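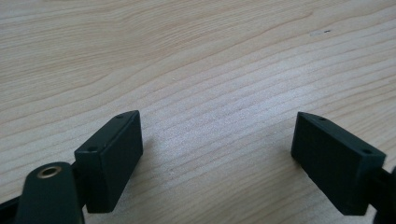 A reader wrote in last month to say that a pale table is a mistake in any house where people eat, and that I should quit recommending them before somebody gets hurt by a beet. So I took the complaint to a woman who refinishes tables for a living. She works out of a shop in Brurkdale, she asked me to leave her name off (she has enough customers, thanks), and she laughed for a good long while when I read it to her.

"Beets wash off," she said. "It's the sunscreen you want to worry about. And nail polish remover — oh, don't get me started."

She did get started, of course, and I was thrilled. We had coffee at her bench at 3 in the afternoon and she put my mug on a folded dish towel before I could set it down myself. I asked if that was for my benefit. "That's for the table's benefit," she said.

What I wanted to know first was why anyone picks blond wood at all when darker stains hide so much more. She doesn't buy that. "Dark tops show every crumb and every bit of dust. I had a nearly black one at home for 5 years and I wiped it down morning and night. With a light one, the grain does the work for you. You get those long wavy lines running along and your eye just goes with them. A little mark here and there, you stop seeing it by the weekend."

And if you can't stop seeing it? I have a table like that. There's one tiny dark speck near the end where I sit and I swear I look at it through every single breakfast. She told me to try a damp cloth, then a drop of dish soap, and then to leave it alone. "People go straight to the sandpaper. Then they've got a clean spot the size of a saucer, and that's what everybody notices."

If you really do have to sand, she says, do the whole top, go with the grain, and plan on losing your dining room for a few days. She charges by the job and she's been in business long enough to have seen some tables twice. One came over from Londico, 43 inches across, with the ring from a fondue pot burned right into the middle. She got most of it out. The owners were happy and she still wasn't, and I could tell she was sanding it again in her head while we talked!

On softwood she's more relaxed than I expected. Pine dents, she said, and you can press a fingernail into some of it, so don't do your homework on it with a ballpoint and one thin sheet of paper. She has read other people's spelling words off a tabletop.

Her own kitchen table cost her 40 dollars at a yard sale out in Proltside. She's never refinished it. I asked when she was planning to get around to that, and she picked up my mug and wiped under the towel.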